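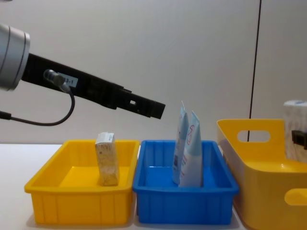 **Handout 5: From a detected object to a grasp pose**

Bring this handout to the lab on 28th June. We will use the Giline planner and the Grosto perception node, both already installed on the lab computers. Please read sections 1 to 3 before you come.

## 1. Where the planner starts

The planner receives a list of objects from perception. Each object has a class name, a centre, a bounding box and a score. It also receives the containers as fixed obstacles, with a floor height and a rim height. These two heights are the source of most mistakes in the student reports of last year.

A carton which stands upright in a shallow tray, with its upper part higher than the rim, is the easy case. The fingers can close on the part above the rim and the tray walls do not matter very much. If the same carton lies flat, the fingers must go down inside the walls, and the planner must check the whole length of the gripper for collision, not only the tip.

Squeeze tubes are harder. When a tube stands on its cap, the crimped end is on top and it is thin in one direction and wide in the other. The bounding box alone does not tell you which direction is which. You need the yaw of the crimp. Two tubes in the same tray also make a problem of segmentation: if one leans and stands a little in front of the other, the depth cloud often joins them in one object.

## 2. The grasp request

```
request:
 target: tube
 container: tray_blue
 approach: top
 clearance_mm: 13
 max_samples: 3000
 timeout_s: 30
```

`clearance_mm` is the free distance between finger and rim. If you set it to zero the planner will accept it without a warning, so check your file twice.

`max_samples` is an upper limit. The planner stops earlier when it finds a valid pose.

## 3. Error codes

Most of you will meet code 502, "no valid approach". It means that the object was found but every sampled pose was rejected. Look at the reject log first. When all the lines say `rim`, your container height is wrong or the approach angle is too flat. When they say `neighbour`, two objects are too close together, and you should ask for the taller one first.

## 4. Exercises

1. Write a request for the carton. Explain your choice of approach in two sentences.
2. Run the tube request with the yaw estimate turned off, then on. Compare the reject logs.
3. Deep baskets with flared walls are modelled as a simple box in Giline. Draw the real wall and the box from the side, and mark the region which the planner loses.
4. (Optional) Read the Eder notes on cable collision. Propose where to attach a cable volume to the gripper model, and say which joint should carry it.

Upload your answers to the Cletness folder as one PDF, with the request files attached separately.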